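The Horse Room

Lamduan named it the Horse Room, and by my second month at Predthorpe I'd stopped noticing the horse. You can stop noticing anything if you load it enough times. The whole room was a download, marble tile and all, and I'd spent most of January in there trying to get one arm to figure out where its own hand was pointing.

My job was the planner. It's called Drustia (I inherited the name, don't look at me), and what it does, on a good day, is take a guess about where things are and turn it into a path for the arm. The guess comes from Risis, which is Lamduan's. So when the arm did something dumb, we had two people in one small office who each knew exactly whose fault it was.

"Your planner's drunk," she said, around four in the afternoon.

"Your poses are garbage," I said, and we both put our headphones back on.

I had episode 3349 open on the left monitor and the log on the right.
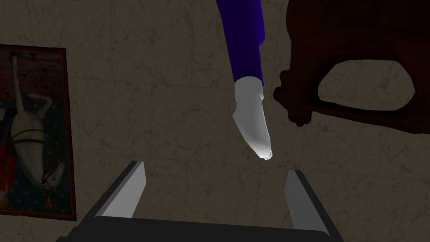

Drustia had asked for a level wrist. It said so right there in the log, level, level, level, like a kid insisting he'd brushed his teeth. I scrolled back 500 steps and it was the same story the whole way. Then I opened the config file, then I closed it, then I went and got a coffee I didn't want.

Rattana Boonyarit was in the kitchen eating crackers over the sink. Rattana had written the first version of everything and then moved upstairs to worry about money, and she missed it so badly that you had to be careful what you mentioned around her.

I mentioned it.

"Which way is up?" she said.

"What do you mean, which way is up? Up is up!"

"In the room file. Which way is up?"

I told her z, obviously. She ate another cracker and looked at me with a lot of kindness, and I took my coffee back to my desk and didn't look at the room file for a full hour out of pure spite. I tuned gains instead. I changed the smoothing on the wrist joint from 14 to 18 and ran it again, and I'm pretty sure I knew before it loaded that I was wasting everybody's electricity.
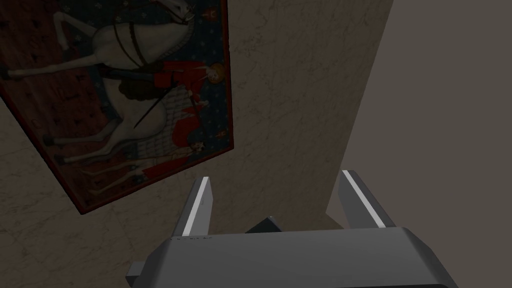

"Is the rider a saint or something?" Lamduan asked. She'd rolled her chair over without my hearing it. "I always figured a saint."

"I figured he was lost."

"He's got a sword, though."

"Could be a lance." We'd had this talk before. It was the closest thing we had to small talk, that guy in red and his big white horse, and it usually meant one of us was about to apologize.

She pulled the keyboard toward her and opened the room file, and neither of us said anything for a bit. Then she laughed, this awful honking laugh she only does when it's late. The room said z. The camera mount said y. Somebody at Srisuk, where we'd bought the arm model, had put in a correction to make the two agree, and then Risis had corrected for it, and then (this was the bad part, this was me, back in my first week) Drustia had corrected for it too. Three people being helpful!

"So my poses are fine," she said.

"Your poses are fixed twice."

"Your planner fixed them a third time."

"Okay, but it fixed them very smoothly."

I took mine out. She took hers out. We argued over who got to press go, and she won, and I watched the numbers come up with my hand over my mouth.

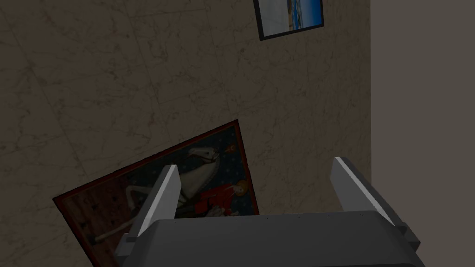

"Still crooked," Lamduan said.

"Crooked how, though? Look at the log." Because the log had quit insisting. It said the wrist was tilted, it gave a number for the tilt, and it was asking, very politely, for permission to do something about it. I'd never seen it do that. I read the line out loud to her, twice, and then I called upstairs and read it to Rattana, who said "huh" and hung up, and a minute later we heard her coming down the stairs with the crackers.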